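Fiswood FW-8 便携隔音录音箱（配音演员用）

首页 > 录音设备 > 配音与对白 > 便携录音箱

型号：FW-8
品牌：Fiswood
供货：有现货，黑色和浅灰色
租赁：可以，按周计算，请写信询问

产品介绍

FW-8 是给配音演员和译制片工作室使用的桌面录音箱。演员坐在桌子前面，话筒放在箱子里面，嘴对着箱口说话。箱子的三面和顶面有吸音层，所以房间的回声进入话筒会少很多。它不能代替一个真正的录音棚，这一点我们愿意先说清楚。如果您的楼下有工地，或者邻居在练习打鼓，FW-8 帮助不大。如果您的问题是酒店房间、客厅或者办公室的混响，它就很合适。

我们公司 Bordale 从做电视剧译制开始，后来才卖设备。最近几年，越来越多的演员在家里录补录的对白，寄来的声音常常像在浴室里说话。混音师可以修一部分，但是修过的声音会变薄，和棚里录的那几句放在一起，观众听得出来。因此我们和 Fiswood 的设计人员一起改了三次样品，现在的版本是第三次的结果。

适合哪些工作

电视剧和电影的对白补录
外语剧集的中文配音，特别是单人分轨录音
有声书和广播剧
试音片段（演员在外地拍戏的时候）
纪录片旁白

不太适合：两个人同时说话的戏，需要大喊大叫的戏，还有唱歌。喊叫的时候箱子里的声音会显得闷，请把话筒往外移，或者去棚里录。

主要规格

箱体：可折叠，三面加顶面
吸音层厚度：74 毫米
展开后箱口宽度：900 毫米
重量：8 公斤（不含话筒和支架）
话筒安装：标准螺纹，前后可以调节
剧本夹：一个，可以装左边或者右边
灯：一盏，暖光，没有风扇，没有电流声
保修：5 年，吸音层除外

包装里有什么

录音箱主体一个，剧本夹一个，灯和电源线一套，防震胶脚一组，背包一个，中文和英文说明书各一本。话筒不包括在内。

安装步骤

先把箱子平放在桌上，打开两边的侧板，听到卡扣的声音为止。然后把顶板从后面翻过来，压在侧板上。胶脚要贴在箱子底部的圆印里，不要贴在别的地方。话筒从后面的孔穿线，线不要拉得太紧。第一次安装需要一点耐心，第二次就很快了。

话筒和箱口的距离，我们建议先放在中间的位置，录一句平常音量的台词，戴耳机听。如果低音太多，把话筒向外移一点。如果房间的声音太多，向里移一点。每一位演员的声音不同，没有一个统一的答案。找到位置以后，请用说明书后面的标尺记下来，下次补录时可以放回同样的地方。

剧本夹请不要夹得太满。纸多的时候会反射声音，翻页也会响。用平板电脑看剧本的演员比较多，平板也会反射，稍微斜一点放就好。

话筒搭配

我们试过几种组合。Leitner 的小振膜话筒比较干净，适合现代戏和旁白。Sernatach 的大振膜话筒声音厚一些，适合古装戏里年纪大的角色，不过它的身体比较长，装的时候要把支架降到最低。枪式话筒也可以用，如果拍摄现场用的是枪式，补录也用枪式，两段声音更容易接上。

用户怎么说

“我去年在外地拍一部医院题材的剧，同时要给另一部剧补对白。晚上收工以后在酒店录，混音师没有退回来。只是背包的肩带有点硬。”
Bernice Addo，演员、配音

“我主要给译制剧配父亲和警察。箱子里面的灯很好，看字不累。我希望剧本夹再大一点。”
Dariusz Sobczak，配音演员

“作为导演，我最关心的是演员能不能放松。有的人把头靠近箱子会紧张，要给他一点时间。我让他们先读两页不录的。”
Arif Seneviratne，配音导演

关于肩带，新的一批从三月开始已经换成软的。旧用户可以写信来，我们免费寄一条。

在家里录拟音可以吗

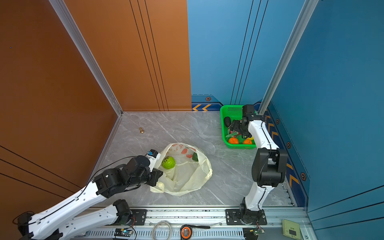
拟音和对白对录音箱的要求不一样，常常有客户问 FW-8 能不能两种都做。我们的回答是，小的声音可以，大的声音不行。脚步、关门、摔东西需要空间和合适的地面，放进箱子里录会很假。手里的小东西就没有问题，例如翻信封、放下茶杯、拧瓶盖。像这样一只印着红橙色水果图案的半透明塑料袋，里面装着绿色的圆果子，就是家庭戏里很常用的道具：角色买水果回家，一边说话一边把袋子放到桌上。袋子的声音很尖，容易盖住台词，所以请和对白分开录，话筒不要正对袋口。棋子也是同样的道理，一枚小小的黄铜兵落在硬的表面上，声音短而亮，在桌面垫一块薄布会柔和一些。录这类声音时，请把箱子里的灯关掉再听一遍，确认没有别的小响动。

保养

吸音层不能水洗。灰尘请用软毛刷轻轻刷，或者用吸尘器的最小一档。不要喷香水和消毒液，气味会留在里面很久，下一个使用的人会不舒服。如果几位演员共用一台，建议每人准备自己的防喷罩。

箱子折叠以后请竖着放。平放并且上面压东西，吸音层会变形，展开时侧板关不严。吸音层可以单独购买，更换时不需要工具。

常见问题

能带上飞机吗？
可以托运。能不能带进客舱要看航空公司的规定，请您提前询问。

夏天使用会不会太热？
箱子里只有话筒、剧本和灯，演员的身体在外面，所以不会像站在小房间里那样热。脸的附近会有一点闷，录长的段落请中间休息。

可以录双语版本吗？
可以。录音箱不区分语言。如果同一个角色由两位演员录两种语言，请分别记下话筒的位置。

能不能先试用？
我们的展示间有一台样机，欢迎带自己的剧本来试。请提前写信预约，Edem Adjei 会安排时间。远的客户可以先租一周，租完决定购买的话，租金从货款里减去。

箱子可以两个叠在一起用吗？
不可以。顶板不能承受这样的重量。

订购和发货

下单以后我们会先写信确认颜色和收货地址，然后发货。剧组和工作室一次订购多台，请联系 Debashish Marikar，他负责团体订单，也可以帮助安排发票和分批送货。收到货物以后，请当着送货人员的面检查外箱，有破损请拍照并且写在签收单上。

退货：收到以后不满意，可以在没有使用痕迹的情况下退回，背包和说明书请一起寄来。吸音层拆开过的，我们只能换货。

相关产品

FW-8 替换吸音层（整套）
FW-8 加宽剧本夹
Leitner 桌面防震支架
Sernatach 双层防喷罩

本页规格更新于2022年5月12日。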